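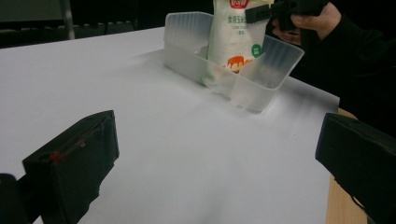
White paper down on the table. Ghost sign thread, let's go

12/5/24

OK so I promised a thread on the painted wall ads downtown and I've been putting it off since May. Getting comfortable. This will be long and I'm not sorry

Ghost signs, if the phrase is new to you: old ads painted straight onto brick, faded but still hanging on. Flour, soap, coffee, overalls, cigars. Once you spot your first one you'll be a menace to walk with

My first was the Drolta Soap wall on Donnelly Street. I'd parked across from it for years!! Then one rainy morning the brick went dark and there it was, DROLTA, letters taller than a door, with "for wash day" underneath in a script I'd give a tooth to be able to paint

Rain is the trick, by the way. Wet brick goes darker and the old paint doesn't change as much, so the letters pop. Go out right after a shower. Low sun from the side is good too. Noon in July is hopeless, stay home

Why they last: a lot of the old white paint was lead based, and it grips brick like nothing else. The colors around it go first. So you often get ghostly white letters where there used to be a big loud blue or red background

(Also why you shouldn't go scraping at one. Please don't scrape at one)

The people who painted these were called wall dogs. I love that so much. They worked off planks hung from the roof, in all weather, and some of them could lay out a whole side of a building from a sketch you could fold into a shirt pocket

How they got it that big: one method was a grid. Small squares on the sketch, big squares on the wall, copy box by box. Another was pounce patterns. You draw the letters full size on paper, poke holes along the lines, tape it up and slap it with a bag of chalk or charcoal dust. Pull the paper off and you've got a dotted outline to paint to

Sign painters still do this! Silvia Pešek let me try it at her shop and I got charcoal in my ears. My letter S looked like a sad duck. Hers looked like an S

OK my favorite kind: the palimpsest. That's where a newer ad got painted over an older one and now they're both wearing off together. There's one behind the old hardware store that reads CAMURA COFFEE and also FEED & SEED, at the same time, in the same spot

For ages I read it as CAMFEED and figured it was a farm supply brand. I told people about Camfeed. With confidence

Otakar Vaněk set me straight. He's been photographing the same walls since film days and has 600 negatives in shoeboxes. He laid two prints side by side and the COFFEE part jumped right out. In the older one you could even read the price

Things that help when you're trying to read a bad one:

Back way up. Across the street, down the block. Your eye fills in letters much better when they're small

Squint. Feels dumb, works

Take a picture and crank the contrast, then try it in black and white. Then try looking at just the blue channel if your photo app lets you. I got a whole phone number out of a barber sign that way

Two digits! The phone number was two digits long! You just picked up and asked for 80

City directories are the other big one. The library has ours on a shelf by the microfilm and you can look a business up year by year. When it shows up and when it drops out gives you a window for the paint. Erick Swai at the desk will show you how the street listings work, which saved me hours of flipping

That's how I got the Grinduvance Flour wall down to a window of 2 years. The mill moved in, the neighbors put up a building right against the wall, and the ad got sealed up in the gap until that building came down. So it barely saw the sun. It's almost ORANGE. Go see it

Do I want them repainted? People ask. I go back and forth. Rozália Rusnák thinks a good repaint keeps the craft going and gets folks to look up, and her freshened-up cigar ad really is gorgeous. I mostly like them fading. Ask me again next week

If you've got one near you, take a photo now, from straight on, and write down the street corner. Walls get painted, buildings come down, somebody puts up a parking garage. A dull phone pic with an address is worth a lot to the next person

Hauwa Ojo's walking map has the downtown ones marked and she takes additions. She just passed 1,000 entries for the whole county, which, wow

Still can't read the one over the laundromat. Starts with a B or an R, ends in LINE, there's maybe a shoe? A boat? Guesses very welcome, I'll post a wet-brick shot next time it rains

Oh and somebody asked about the alley one with the hand pointing left. It's pointing at a dentist. Was pointing at a dentist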